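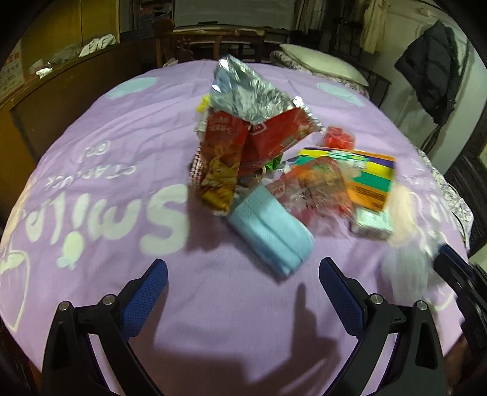 Why does my grasp planner pick a different target every frame when the objects are in a pile?

I'm running Erkis for segmentation and feeding the masks into the Cukia grasp planner. With one object by itself it's rock solid. As soon as I have a heap of mixed packaging, the chosen grasp hops from one item to another and back, and the arm just dithers above them. The camera is on the wrist and the loop runs at 60 Hz. Is this a segmentation problem or a planner problem?

Answer 1 (accepted)

Mostly the planner, and it's a fun one to fix! Cukia scores every candidate from scratch each cycle and keeps no memory of what it chose last time. In clutter you'll have a bunch of candidates with nearly the same score, so a tiny bit of depth noise is enough to reorder them. Log the top five scores for a minute and I reckon you'll see them swapping places constantly.

What worked for me was adding hysteresis. Transform the last chosen grasp into the base frame, find its nearest match in the new candidate list, and give that one a bonus. Only switch if something else beats it for 4 cycles in a row. It's maybe a dozen lines and the behaviour changes completely – the arm picks something and goes for it.

Two things to check while you're in there:

Make sure you're matching in the base frame. With a wrist camera everything moves in the camera frame whenever the arm does, so the nearest match will be rubbish.

Use the timestamp from the image, and look up the arm pose for that moment. I was using the latest pose and my matches were off by a centimetre or two on every fast move. Took me a whole weekend to find.

You also don't need to replan at 60. Let the planner run slower and have the controller track the last good target in between. I cap mine at 1,000 candidates as well and haven't noticed any worse grasps.

Answer 2

Agree with the above but don't let segmentation off the hook. Shiny foil and clear plastic give terrible depth, and Erkis will happily split one crinkled wrapper into three masks and merge them again next frame. If the mask IDs are changing, your bonus ends up on the wrong thing. I match masks by overlap over the last few frames and throw out anything that hasn't stuck around. The Makhubela tracker does this out of the box if you don't feel like writing it – lovely little package, and the visualizer alone is worth the install.

Answer 3

had same issue, updated Cukia and it went away?? might of been the new default filter. try that first

Last edited 07/02/2026

Print this page | E-mail this page

Related questions
Wrist camera calibration drifts after a restart
Dostgate bridge drops messages when two cameras are running
How do I tune the collision margin for soft packaging?
Erkis error 509 when loading a custom model
Replaying a recorded session at half speed

We use cookies to remember your settings and keep you signed in. By continuing to use this site you agree to our cookie policy. Accept | Manage cookies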